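Getting marks out of a ceramic bowl

Lultis
Posted October 2023
I have an off-white speckled bowl that has picked up grey shading on the inside. I think it's from metal spoons. Dish soap does nothing. Is there a way to get it off without dulling the glaze? 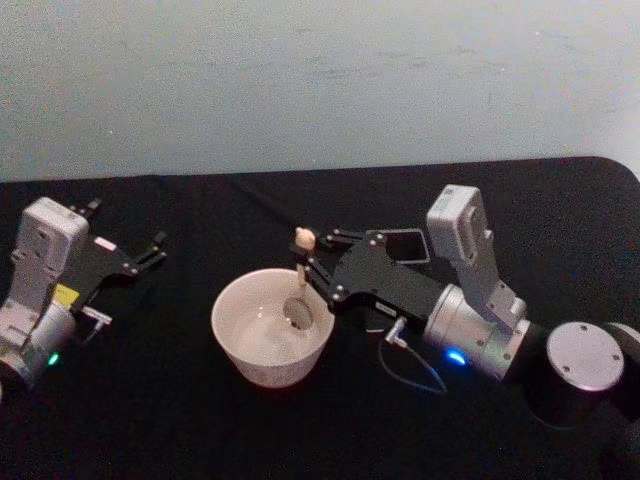
White bowl and spoon on the black cloth

Senan Madigan
That shading is usually metal left on the glaze. Make a paste of baking soda and water, rub it in with a soft cloth for 3 minutes, then rinse. Try a small spot near the base first. If that fails, use a cream cleanser, but go lightly.

Tulline
Don't leave the spoon standing in it. I switched to wooden ones in September.

Jetitz
Same problem with my mugs, never fixed it.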